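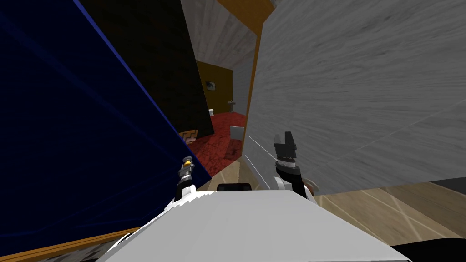
Dark blue panel with orange wood trim, light gray panel at right.

Cutting down what a social feed shows you

Feed settings are spread over several menus, and most apps reset at least one of them after a major update. Set aside a few minutes at the kitchen table and do every account in one sitting.

Start with the default sort order. On Lusesik it is under Display, then Order. Choose Newest. The ranked view comes back when you sign out, so check it again after any password change.

Next, mute by keyword. Flokow accepts up to 400 terms per account and ignores capital letters. Enter the singular and the plural separately. Phrases longer than 4 words are saved but do not match anything.

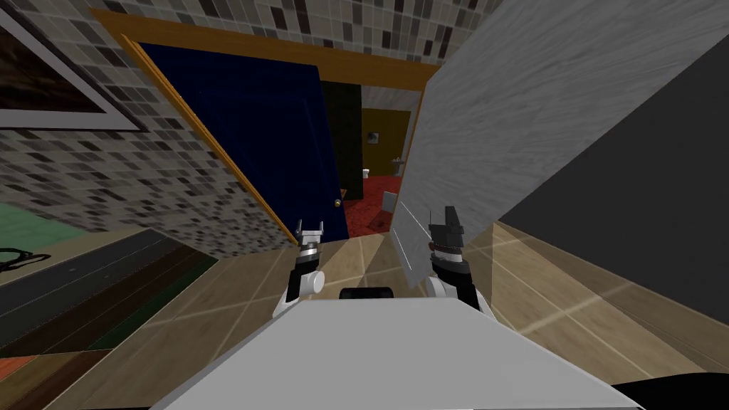
Muted terms do not apply to shared links unless "Include previews" is also checked. The box is off by default — it sits at the bottom of the same page, below the export button.

Clear the interest list last. Namstead keeps about 300 entries on an account a few years old, and they have to be removed one screen at a time. Use the desktop site. The phone app stops loading the list at 85.

Turn off autoplay on each device. This setting is stored locally and does not sync.

Updated 23 Jan 2024: the Lusesik menu path was changed to match the current version.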